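How a Street Festival Is Put Together

A street festival lasts a day or two. Planning it can take up to 40 weeks. This page explains the main jobs, using the July festival in Uninholm.

Closing the road
Cars cannot share a road with dancers. The organiser, Amarachi Onyeka, asks the council for permission to close it. The council checks where buses will go and tells the people who live there. A lane is kept clear for fire engines and ambulances.

Building the stage
A stage is a platform on metal legs. Each leg can be made longer or shorter, so the top stays level on a sloping street. The Uninholm stage can safely hold 250 people, but far fewer are allowed on it at once.

Making the sound carry
Sound gets weaker as it travels. Speakers are placed along the street — not only beside the stage — so that people at the back can hear. Sound takes time to move through air. It needs nearly a third of a second to cover 100 metres. The far speakers are delayed to match.

Choosing the performers
Groups apply by form. Last time 274 forms arrived. Rosimeire Moura sorts them by type: music, dance, poetry and puppets. Loud acts are not placed next to quiet ones.

Food stalls
Each stall is inspected before it opens. Cooks must wash their hands, keep cold food cold and store raw meat away from everything else. 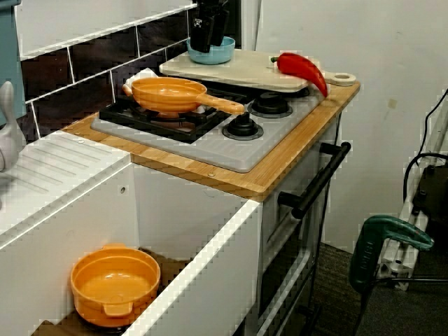
Clearing up
Bins are emptied during the day and again at night. The stage is taken apart in the reverse order to the way it was built. The road opens to traffic when the last barrier has been removed.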